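Flikideck FAQ: learning to grab parts in simulation

Questions I keep getting about my sim grasping project, last updated Jan 18, 2026.
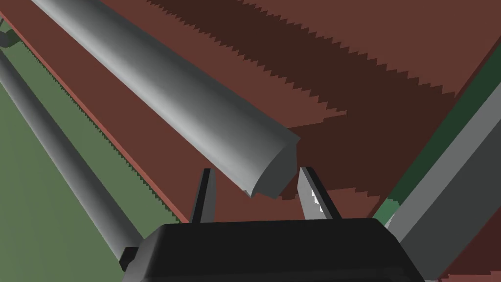

I train a grasping policy entirely in a simulator, then score it on shapes it never practiced on. The method is called Flikideck, and the write-up is on the Budalmont project page.

Why a camera on the gripper?
I tried a fixed overhead view first and the arm kept blocking the part right when it mattered! From the wrist, the fingers and the target stay close together in view.

Isn't a round rod too easy?
I thought so too. But a rod with a D-shaped end has a flat side, and the policy has to decide whether to care about it (mine ignored it for ages).

Why do the graphics look so rough?
Speed, mostly. Plain shading and jagged shadow edges are fine by me if I can run more episodes overnight. I did try softer shadows in January and the scores barely moved.

How well does it do?
On my test set of 700 grasps, the old baseline got 423. Flikideck missed 111, so that's a big jump, and I'm still grinning. Each one is allowed 3 tries before I call it a miss.

Has it run on real hardware?
Nope, not yet. I'd love to, but I want the contact model sorted out first – the simulated friction is too kind.

Can I use the code?
Sure! It needs the Fokley physics plugin, and the install notes are in the readme. If the build fails, check your plugin version before writing to me.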